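March

Got to the shop before eight and had it to myself until the first customers. Cold morning, clear by ten. The Widden delivery was late again, so I used the time to go over the snack shelf, which has been getting worse for days. People pull a bag from the back and everything slides down with it.

Started at the counter. Too much had ended up in a heap there, and I wanted the small bags standing so people can see them while they pay. After that I moved on to the chips. The tall bags will stand up if they have something to lean on. The big red ones won't stand for anyone and I think they should go in a bin on the floor. I'll ask Batby if they still sell the wire kind. 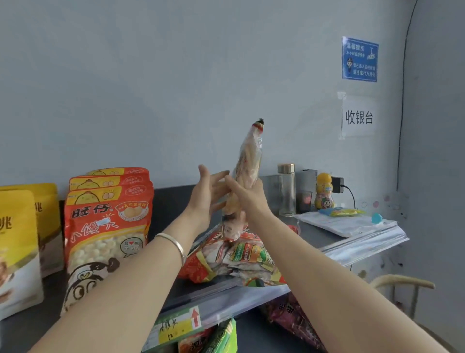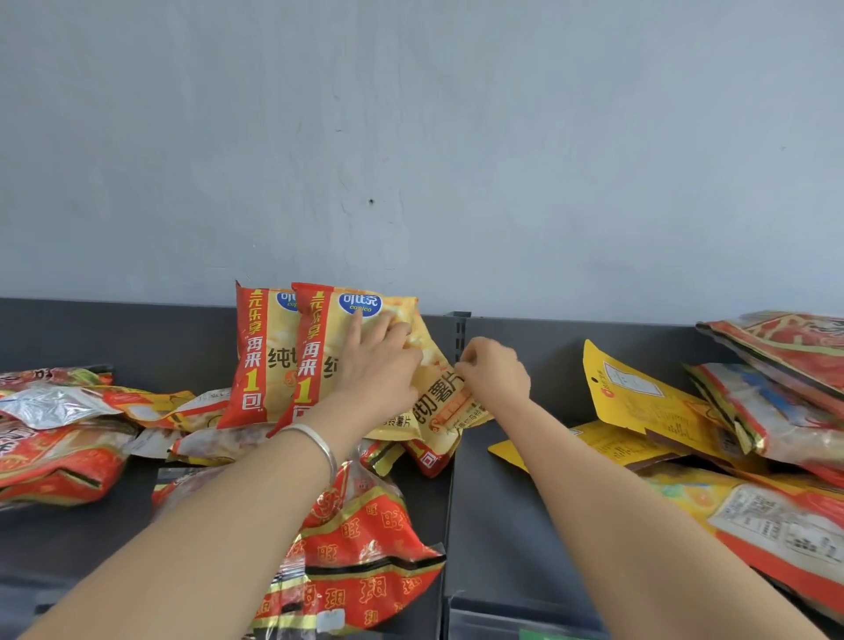

Snacks at the counter, and the Copico chips on the shelf.

The Widden boxes came at half past ten. Two were short. I wrote it on the slip before signing and called them, and they said it would be made up next time. They said the same thing last month. The invoice came to 1387, and I have put it in the folder with the others.

Lunch was rice and the last of the soup, eaten standing up. Afternoon was slow, then the school let out and it was busy for half an hour. Mostly candy and drinks. Sold around 200 in small change, so I am out of coins again and need to stop at the bank in Stavham.

Price tags still need doing. Several are handwritten over older numbers and I get asked about them. I want to do the whole lower shelf in one go, which means an evening after closing. Maybe when the new tag strips come from Rusu.

Swept, wiped down the counter, took the empty boxes out the back. Checked the dates on the biscuits and put the nearest ones in front. The register was off by 2, and I counted it again and got the same, so I left it.

Closed at nine. My shoulders are sore from reaching over that shelf. Call Batby tomorrow, bank before noon, buy light bulbs for the storeroom.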